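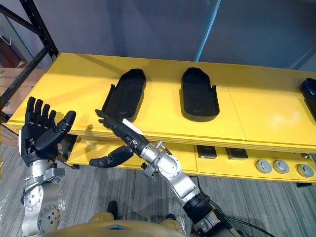
Print this entry | E-mail this entry
Last updated: November
Search the notebook... Go

Chores bench, yellow table, morning. Me and Padmavathi Hegde.

Question still the same - can the thing tidy up after people yet. Short answer no, longer answer below.

Started 8.40. Shoe trays first. Two-handed carry, left hand palm up to take the weight, right hand to steady. 29 tries logged. Left hand fine. Right thumb drops too low and catches the rim on the way in, same as on the Hallska arms. Padmavathi thinks it's the wrist offset, I think it's the thumb. Not settled. She is going to swap the offset file and rerun.

Time per tray 95 seconds. I do one in 8, half asleep. Nobody at Pranari is going to pay for that, though they did say overnight work doesn't need to be quick. Fair point. Overnight work does need to not drop things.

Afternoon, close work with the gripper. Grip force 170 on the Phan scale, left it there. Tried lower last week and teh fingers slid on anything curved.
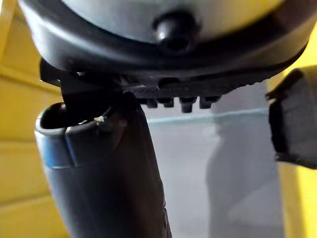
Wrist view: left finger under the black rim, pegs above the gap.

Curved things still the weak spot. Finger pads want a flat face and most things in a house haven't got one. Pegs and knobs worry me too - easy to knock when coming in from the side. Want a slower approach for the last bit and see if that helps.

To do:
- new pads, ask Grornance if the softer ones are in
- rerun trays with P's offset
- stop changing two settings at once (me)
- write up the floor pick-up idea, socks etc, befor I forget it

Left the logs on the shared drive, folder named chores_b. Padmavathi has the key to the cupboard.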